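Apuntes de clase: cine de terror, unidad 4
El fuera de campo y el susto barato

Sigo donde lo dejamos, con la diferencia entre tensión y sobresalto. Ya sé que medio grupo se aburre con las películas lentas (me lo habéis dicho con toda la cara), pero a mí me encantan y las apuntes los escribo yo, así que toca aguantarse un poco.

1. El sobresalto
Silencio, cara en primer plano, golpe de sonido. Funciona casi siempre y por eso se abusa de él. Cuando corregí los guiones de diciembre encontré uno con 40 sustos en doce páginas, y al sexto yo ya estaba pensando en la cena. El cuerpo se acostumbra rapidísimo. Si vais a usar uno, gastadlo tarde, y que antes haya habido una falsa alarma que parezca cerrar el asunto.

2. La espera
Mi parte favorita. Jhair Escobar, que dio esta asignatura antes que yo, ponía el corto "Urrego" sin sonido y pedía que levantáramos la mano al sentir que algo iba mal. Yo la levanté en el minuto dos, ¡y no había pasado nada! Solo un pasillo y una puerta entornada. El plano dura 212 segundos. Probad a aguantar uno así en el montaje y veréis las ganas que dan de cortar.

3. Lo que no se enseña
El fuera de campo sale barato y asusta mucho. Una voz detrás de la pared, alguien que mira hacia donde nosotros no podemos mirar. En "Osis" la criatura no aparece hasta el final y, para mi gusto, ahí se cae la película (lo discutimos en clase, que sé que hay defensores). Era mucho mejor cuando solo la oíamos respirar.

4. El espacio doméstico
Las casas dan miedo porque nos las sabemos de memoria. Un comedor corriente, con su mesa, sus sillas y un pan pequeño, ya trae un orden que el espectador reconoce, y basta con alterar un detalle entre un plano y el siguiente. Mejor si ningún personaje lo comenta. Fijaos en cómo lo hace "Drovell" con las luces de la cocina.
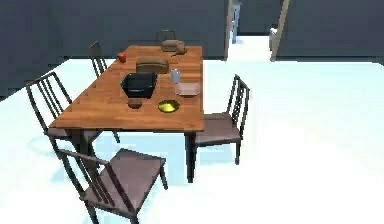 5. Ejercicio para la próxima sesión
Escribid una escena de una página en una sola habitación, sin monstruo, sin sangre y sin música. Podéis usar un único sonido. Traedla impresa, por favor, que leer en el móvil me deja ciego. Quien quiera ir adelantando lectura tiene en la carpeta el guion de "Astetti", que comentaremos entero.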